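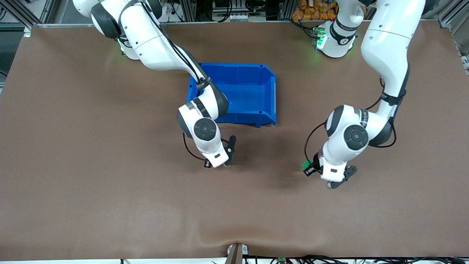

Both arms over the table by the blue bin, grippers empty.

So, the planner post! I promised one back in March and then spent ages moaning about cables instead, sorry. A few of you have asked how we stop the two arms from walloping each other when they both want to be over the same bit of table, and the short answer is that for a long time we didn't, much. We ran everything slowly and kept a thumb on the stop button.

Our old setup planned each arm separately. The right arm would work out a path to the bin, the left arm would work out its own, and then a little script (mine, I'm afraid) checked whether the two overlapped in time. If they did, one arm waited. It was fine for simple stuff, but the waiting added up terribly, and sometimes both arms decided the other one should go first and just sat there. Marlene called it the British doorway problem.

What we have now is a planner called Jutel, which Armindo started writing over a wet weekend and which has slowly eaten the rest of our code. It treats the pair as one big machine and plans for every joint at once. I was sure that would be far too slow. It was, at first! The early version took 31 seconds to find a path to the bin and back, and I made a lot of tea. Then Paraskevi noticed that we were checking the bin for collisions as a full mesh, ribs and all, when a handful of plain boxes would do. Swapping that in took an afternoon and the same plan came back in 4 seconds. I felt a bit silly, having stared at that mesh for weeks.

The other thing that has caught me out is cables. The planner knows nothing about them. It thinks an arm is a set of tidy capsules, and meanwhile there's a loop of black cable hanging off each wrist that would love to catch on the rim of the bin. For now I've fattened up the wrist shapes so everything gets a wider berth, which makes the bin feel smaller than it is, and the arms take some quite pompous routes round the corners. Fotini wants to model the loops properly. I want her to, as long as I don't have to review it.

We've logged 645 plans with the new version and 8 of them failed, all with the bin pushed too close to the left arm's base. I need to sort out a better error message for those, as at the moment it only says "no" (I wrote that one as well).

Next job is the replay tool, so I can scrub back through a plan and see which joint it was fussing over. Melina has a half-finished one from the Roneck project and says I can have it if I fix the colours.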